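OK, settle in, phones away, hi to the folks in the back row. I'm going to talk about how I learned to eat lunch again. I worked at my desk for eight years straight and I couldn't tell you one thing I ate. Crackers, mostly?

(pause, let them laugh or not)

Then I moved to the Nurnby office, and they shut the whole place down at noon. Lights off, everybody out! I hated it for 2 weeks. By the third I was bringing a real plate from home. 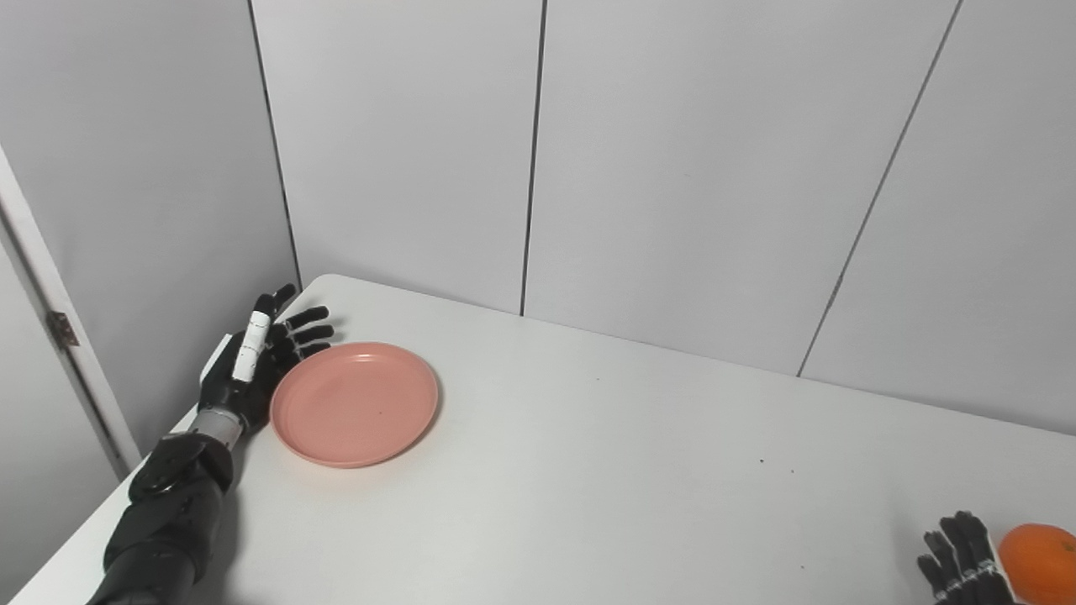

Otis Fitzsimmons
Scheduling Lead, Prydderch
Sep 4, 2025

So, the plate thing. Food on a plate makes you sit down. Food in a bag, you eat it walking to a meeting. I tried this on my own team (sorry, team) and asked them to write down when they stopped for lunch. We got 94 entries, and the most common answer was "didn't."

NEXT SLIDE, drink some water

Kyung-tae Sun asked me last year what it costs to block off the hour. Good question, and I'll get to it after the calendar part. First, hands up: who ate lunch sitting down yesterday? Wait for hands. Then go to the Saltotar story, the short version.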